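Notas sobre a demonstração manual de tarefas: o prato e a esponja

Publicado em 22 de abril de 2025

Desde janeiro, a equipa da Bativau a que pertenço dedica-se ao ensino de tarefas domésticas a robôs de dois braços por meio de demonstração. Retomo neste blogue, a título pessoal, o registo que iniciei com o texto sobre a dobragem de panos, passando agora à limpeza de loiça, tarefa que integra o projeto Claddale.

A opção por pinças de mão, em detrimento da teleoperação, foi objeto de discussão prolongada. No laboratório de Lanumstead trabalhámos durante 3 semanas com comando remoto e os operadores queixavam-se, com razão, da falta de sensibilidade: quem limpa um prato regula a força pelo que sente nos dedos, e o comando de que dispúnhamos não devolvia essa informação. Com a pinça na mão, o gesto aproxima-se do habitual. Perde-se, em contrapartida, a garantia de que o braço do robô consiga reproduzir todas as posturas adotadas pela pessoa, questão a que voltarei noutro texto.

O protocolo em vigor foi redigido por Marianna Wróbel e prevê sessões de 24 demonstrações, com pausa obrigatória a meio. O operador deve manter os marcadores voltados para cima sempre que o movimento o permita, evitar cruzar os antebraços e não corrigir um gesto falhado dentro da mesma gravação. Uma demonstração interrompida é assinalada e repetida desde o início.
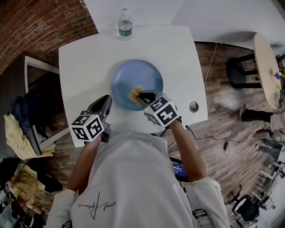
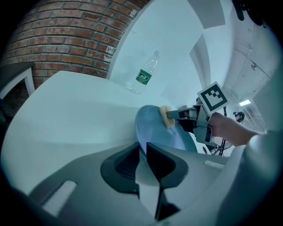

Demonstração com pinças de mão: a esponja amarela e o prato azul-claro, em dois momentos do trabalho.

A dificuldade principal reside na coordenação entre as duas mãos. A esponja cede sob pressão e o prato, sendo redondo, tende a rodar quando a força é aplicada junto ao rebordo. Os operadores mais experientes compensam esse efeito sem dar por isso, e é precisamente essa compensação que nos interessa registar. Pedimos-lhes, por esse motivo, que trabalhem ao seu ritmo habitual. As primeiras gravações, feitas com lentidão excessiva, resultaram num modelo hesitante, que parava a esponja a cada mudança de direção.

O conjunto atual reúne cerca de 2,000 demonstrações, das quais 30 foram reservadas para avaliação. O colega Böttcher defende que se aumente esta última parcela antes de qualquer ensaio no robô, posição que subscrevo. Fica por decidir se os pratos fundos entram já na próxima série ou apenas depois de revisto o protocolo.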